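Nurdale site, returns and testing floor
Quarterly inspection: automated handling, simulation desk and staff areas
Completed by: Amna Butt, floor safety rep
Month: January
Key: OK / Needs action / See comment

1. Walkways and marked zones
1.1 Yellow lines visible and unbroken. OK
1.2 Walkway clear of trolleys, pallets and birthday cake. Needs action
Comment: The trolley by bay 330 has been in the walkway since the last inspection. It has now outlasted one supervisor. Please move it.
1.3 Staff know which side of the line the arm lives on. OK
Comment: Everyone could tell me. Two of them were standing on the wrong side while they did.

2. Arm cell
2.1 Emergency stop tested from both ends. OK
2.2 Gate interlock stops the arm when opened. OK
2.3 Fingers checked for wear, bolts tight. OK
2.4 Reset only by a trained person. See comment
Comment: Training was done through Skillville, which taught all of us to reset the arm and none of us to fill in the reset log. The log shows 2 entries. The counter on the cell shows 719. I would like these numbers to become friends.

3. Simulation desk
3.1 New tasks tried in simulation before going to the cell. OK
3.2 Person who does the job by hand has watched the run and signed it. Needs action
Comment: Half the runs were signed by the planner. The planner is very good at planning. He has never worked a returns shift, and the people who have will spot a bad approach to a laptop from across the room. 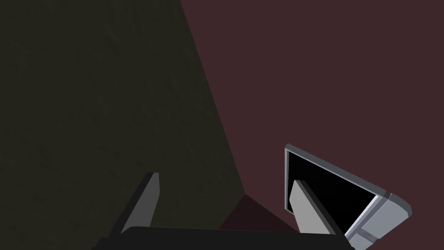
Item 3.2, laptop task: fingers open, screen side on the left of the grey base.

3.3 Agreed grip points written down for each item. Needs action
Comment: For laptops the sheet says "carefully". I asked for something longer. The bench team have offered to write it, in work time, and I have said yes on behalf of a manager who will read it here first.
3.4 Screen height and chair suitable. See comment
Comment: People who used to lift for eight hours now sit for six. Fewer bad backs, more bad necks. Chair 299 sinks during use and should be retired with honours.

4. Doors and access
4.1 Fire doors close fully unaided. OK
4.2 Fire doors not wedged. Needs action
Comment: Wedged with the Muvuvora manual. It is the most use that manual has had.
4.3 Door tasks in simulation cover more than one kind of handle. See comment
Comment: The plan is for a mobile unit to fetch samples from the store, which means it has to manage doors. So far the practice has been on panelled wood with a black lever.

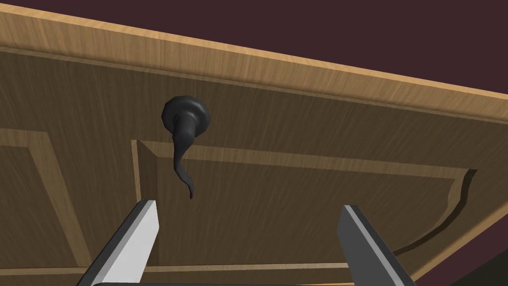

Our store has a steel door with a round knob that sticks in cold weather, and the staff open it with a hip. I have asked Hashmi, who supply the unit, what they propose in place of a hip. Until there is an answer the store run stays with people, and the rota should say so.
4.4 Rule agreed for who goes first when a person and the unit meet at a door. Needs action
Comment: The person. Please write it down anyway.

5. People
5.1 Staff told about changed duties before the change. Needs action
Comment: Night shift learned about theirs from the new labels on the lockers.
5.2 Breaks still taken. See comment
Comment: The arm does not stop for tea, and some of the team have started feeling rude if they do. Supervisors to take their own breaks where they can be seen.
5.3 Faults reported without blame. OK

Actions to be closed before the next inspection. Trolley first.

Signed: A. Butt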